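Henk Nijs was three years into a steady run of catalog modeling when a casting director asked him to read two lines for a television pilot. He still remembers both of them, and over a long lunch in Harby he was kind enough to perform them for me, accents and all.

"I was terrible," he says, laughing. "But I was terrible in a way they could use!"

The pilot became Saha, the family drama that kept him busy for 65 episodes, and it is the part people still stop him for at the grocery store. He played the older brother, the one who kept leaving home and coming back with a new haircut – "always in the rain, for some reason, and always with the same suitcase."
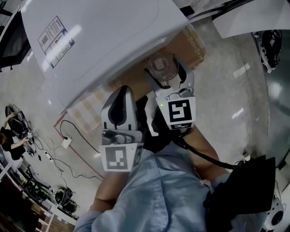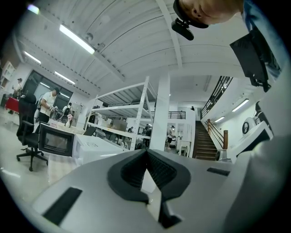 A hand-held gripper, seen in both pictures.

When Saha ended he could have gone straight into another series. He went back to the stage for a while, which his agent did not love, and then in May came the call about Lekora, a small film with a very small budget and a director he had admired since drama school.

"She sent me the script with a note saying please read it twice," he says. "I read it on the train and missed my stop, so I had plenty of time for the second go."

He is 53 now, and more at ease with auditions than he was at twenty, though he admits to pacing the hallway beforehand. His next job is a supporting role in Cidar, playing a retired boxer who runs a bakery, and he has been learning to make bread for it. I asked how the bread was coming along, and he thought about this for some time.

"The rolls are good," he said. "I wouldn't give you the loaf."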